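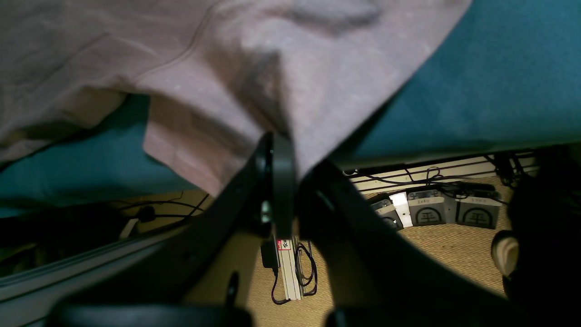 Robot Learning, Unit 3: Gathering Examples by Hand
Notes by Thaís Assunção, for the Truvbridge lab section

Last time we looked at what happens inside the policy: pictures and joint readings go in, arm motions come out. This unit is about where the examples come from, and I'll admit it's my favorite part of the course. You get to drive the arm! You also get to find out how much of your own skill you have never once put into words.

We'll work with cloth for the whole unit. Read these notes before your first session, and bring the demonstration sheet with your group name filled in.

Why cloth

A block has a position and an angle. Six numbers and you've said everything there is to say about where it is. A piece of fabric has no such list. Every fold changes where the next fold can go, the same cloth can be dropped a hundred times without landing the same way twice, and half of it is usually hiding the other half. So writing rules for it is miserable, and learning from examples starts to look very attractive.

Cloth also forgives you. Squeeze it too hard and nothing breaks. Miss it and you've only closed the fingers on air, and that is a perfectly good thing to learn from (see "Mistakes" further down).

What one example contains

We call one recorded attempt an episode. It runs from the moment you press start to the moment you press stop, and it holds:

the wrist camera stream
the joint angles
the finger opening
your commands from the handset, with times
a one-line text label, typed by you

The wrist view matters more than most people expect. It moves with the hand, so a fold the fingers are pressing on stays near the middle while everything else slides around it. It also takes in whatever lies past the edge of the work surface: matting, boxes, cables, the lot. The learner gets all of that too. It doesn't know that the fold is the point and the power strip isn't. You know, and the only way you can tell it is by giving it enough episodes in which the fold matters and the rest doesn't.

Which brings us to variety.

Variety, on purpose

Left alone, people set up the cloth the same way every time. We like things tidy. Then the policy learns one tidy cloth and falls apart when it meets a rumpled one. Wellington Rocha ran this section before me and used to keep a plot of it on the wall: success on the usual starting layout, nice and high, and next to it success on a layout dropped from shoulder height, flat on the floor.

So before each episode, pick the cloth up, shake it, and let it fall. Don't fix it. If it lands with a corner tucked under, good. If most of it ends up on one side of the surface, also good. The one exception is a cloth that has dropped off the surface altogether, in which case try again.

Change these as well, between sets:

how high the arm starts
which side you come in from
which cloth you use, if more than one is out
the room lights (ask first if another group is recording)

Do not change the camera mount, the finger pads or the recording rate. If one of those gets bumped, stop and come find me or Odair Barros.

Driving the arm

Go slower than feels natural, but keep moving. Long pauses are the most common trouble in student data. You stop to think, the recorder keeps running, and the learner dutifully picks up that hovering over a fold doing nothing is part of the job. If you need to think, do it before you press start.

For the gather task, come down with the fingers open, touch the fabric near a raised fold, push in slightly so the fold bunches between the fingers, then close. The little push is the trick. People who skip it tend to pinch the very top of the fold and lose it on the way up. Watch the wrist view while you do it, and leave your eyes off the arm itself. The policy won't have your eyes, so try to decide things using only what it can see — this takes practice and is a strange feeling at first.

Lift until the fabric hangs free, hold for a slow breath, lower, open, stop.

Labels

Write what was done, in plain words, the way you'd say it to a person across the table. "Gather cloth at center fold and lift" is fine. "Test again" is useless to everybody, including you in October. Keep to one sentence. If two things happened, it should have been two episodes.

Mistakes

Keep them, mark them, and split them into two kinds.

A recovery is an episode where you missed, noticed, and got it on a second approach. These are gold. A learner that has only seen clean grasps has no idea what to do after a bad one, and it will have a bad one. Tag them R.

A failure is one you never rescued, or where you hit something, dropped the handset, or reset the cloth partway through. Tag them F. They stay out of the main training run, though Ademir Guerra's group did some fun work using theirs to train a success detector, and I'd love for somebody to pick that up again.

Please don't delete anything yourself. Bad tags can be fixed later and deleted episodes can't.

What your group hands in

100 episodes, of which at least 9 should be tagged R. Split the driving evenly among you. Different hands make different data, and we'll be looking at exactly that in Unit 4. Give each driver a short code and put it in the driver column.

Watch 3 of your own episodes at full speed, from the wrist stream alone, and write a paragraph on each. Could you tell what the driver was trying to do? Where did you lose track of it? I enjoy reading these more than anything else you turn in.

Sheets and paragraphs are due 6th February, in the course folder.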